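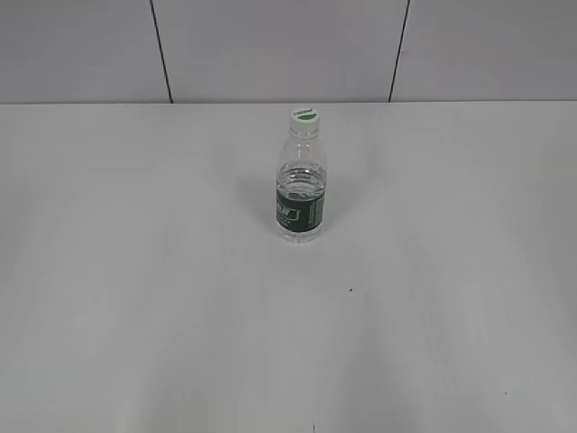
Small lab kit > Buying and budgets
Thread: Second arm or better grippers? Budget closes in November

wanow_bench
Joined as a reader, first time posting. We run one Drudberg arm on a white table, picking up small plastic items for our handling trials, mainly drinks bottles and caps. I have money for one decent purchase and need to put a request in before November.

Option A is a second arm, same model, quoted by Rweyemamu with a delivery time of 45 days. Option B is to keep the one arm and buy a Gredonum gripper kit, which comes with swappable pads and a force sensor. Option C is four sets of spare fingers and a better wrist camera, and hand the rest back.

My manager, Joyce Lema, likes A as it doubles the hours we can run. I lean towards B. What would you do?

Neema Rashidi
How many hours a week does the arm stand idle now? If it's more than a few, a second one will just give you two idle arms. We made that mistake and then couldn't get money for fingers the year after.

wanow_bench
It was busy for 64 hours last month and booked for 107. The gap is mostly people resetting the table and swapping objects. So fair point, the arm is waiting for us more than we are waiting for it.

pallet_pat
Then it's A all day long. One person can reset one table while the other arm runs. That's the whole case for two. You'd get most of that gap back without touching a gripper.

Neema Rashidi
Only if there is a second table, a second set of cameras and somewhere to put them. The quote for an arm is never the full price. Ask Rweyemamu if the mount and controller are in it. Ours weren't.

greyfinger
Can you post what the wrist camera sees? Hard to say anything about pads without knowing what you're gripping with.

wanow_bench
Sure, with the fingers we have now.

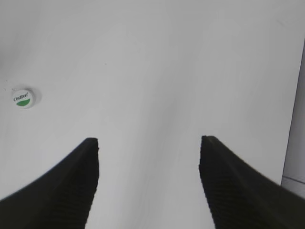
Wrist view, standard black fingers, bottle cap over on the left.

The caps are the hard bit. Bottles it can mostly manage. With a cap lying flat, the fingers have to come right down to the table and there's very little to get hold of.

greyfinger
Thanks, that helps. Those tips look blunt for a job like that. Before you spend on the full Gredonum kit, get a thin set of tips made and try them for a fortnight. If caps are your problem then it's a shape problem, and a force sensor won't cure it.

pallet_pat
Disagree on the sensor. When you come down to the table for something that flat, you want to know when you've touched. We cracked two sets of fingers before we had one. It paid for itself.

greyfinger
You can get a fair way by measuring the table height properly and setting a limit. Costs nothing. I'm not against sensors, I just wouldn't buy one first.

wanow_bench
We do have a height limit, set quite cautiously after an early bump. It may be too cautious. I'll measure again at the corners.

The other thing is the camera. Half the reason C is on the list is that white caps on a white table and clear plastic are both awkward for it. 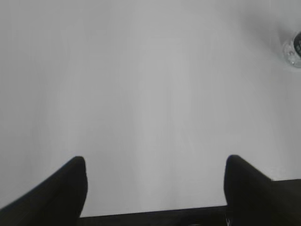 We lose time on that as well, and neither A nor B does anything for it. A second arm would come with the same camera, so I'd be paying for the same trouble twice.

Neema Rashidi
A darker mat would be my first spend there. Matt, not shiny. Cheap enough to come out of consumables, so it doesn't touch your request. It won't do much for clear plastic but it should help with the caps.

table_nine
Careful with mats if you've got older runs you want to compare against. We changed our surface halfway through and had to treat everything before it as a separate batch. Fine if you plan for it. We hadn't.

wanow_bench
Good point, we do compare. I could keep white for the bottles and use the mat for caps only.

pallet_pat
You're all talking him out of an arm he may never get offered again. Budgets don't come back. Buy the big thing while there's money and find the tips out of petty cash.

Neema Rashidi
That's how we ended up with ours in a cupboard. If Joyce wants more hours, show her the 64 against the 107 and ask what it would cost to speed up the resets. A couple of trays with the objects laid out in order made a big difference here.

wanow_bench
I've spoken to Joyce. The plan for now is thin tips and a mat out of consumables, trays for the resets, and a request for the camera plus the sensor on its own, if Gredonum will sell it without the kit. The second arm goes down as a line for next year with the mount and controller priced in. Rweyemamu say the quote can be held but want it in writing.

greyfinger
Ask Gredonum about the cable length too. The one in the kit was short for our wrist and the extension was extra.

wanow_bench
Will do. I've added it to the email.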